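Print | E-mail
Reading time: 2 min

Korkach Athletics Ground: pre-meeting safety checklist

Pole vault landing area: pass. Cover straps on the left side to be tightened.
Throwing cage: fail. Netting torn at gate 3; no hammer or discus until repaired.
Track, 100 metres straight: pass.
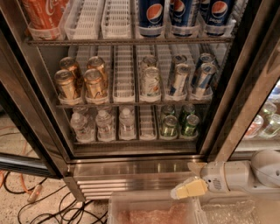
Drinks refrigerator, three levels visible.

First aid room: pass. Stretcher to be replaced by June.
Floodlights: pass, with comment. Lamp 19 flickers.

Last updated: January 4, 2021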